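Search stories Search Go

The Kitchen at Gitetti

She logged in at six in the morning, when the server was quiet, and the kitchen loaded from the floor up. Floorboards first, then the cupboards, then the stools, and last of all the arm.

Her job was to move things. The company was called Nillness and it paid by the demonstration, 91 pence for each one that passed the check. She sat at her own table in Gitetti with a controller in her right hand. When she turned her wrist, the arm in the kitchen turned its gripper. When she squeezed, it closed. Everything she did was saved, and later on a machine she would never see would go through it and try to do the same.

The task that week came on a single line. Pick up the cucumber from the bowl and put it on the plate. There were two plates, and the line didn't say which. She had asked once, by the help form, and the answer came back from a team called Ersoy. Either is acceptable, it said. Please vary.

So she varied. She did the right-hand plate for a while and then the left. The left was harder, as the arm got in the way of her view and she had to place the thing half from memory.
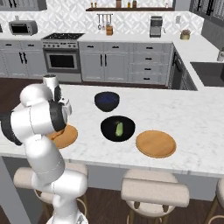
By eight she had done 36. Her tea had gone cold and she drank it anyway. The trick was to come down slowly and stop a little higher than felt right, then lower the last bit with the thumb. If you hurried, the fingers caught the rim and the bowl went skating across the marble, and you had to press reset and lose the lot. Reset put everything back where it had been. She had stopped noticing this in her first month.

Her mother had taught her to peel potatoes at a sink in the old flat on Skidier Road. She had stood behind her and held both her hands, knife and potato, and moved them. There hadn't been any talking. After a few evenings the hands behind hers let go, and she carried on for two or three potatoes before she knew.

She thought about that on the next one, and went too fast, and the cucumber slid out and rolled under the stools. She looked at the place where it had gone. Then she pressed reset.

The message came just before nine. The batch had reached 3,000 across all operators and they had enough. There was a link to a clip, if she wanted to see the first trial of the trained model.

She played it. It was the same kitchen, and the arm was moving with no one at the controller. It came down slowly over the bowl. It stopped a little higher than it needed to and waited, then went down the last bit.

She played it again with the sound off, though it had no sound. Then she rinsed her cup, sat back down and opened the next task. It was the drawers. They wanted 4,000 of those.

Last updated: November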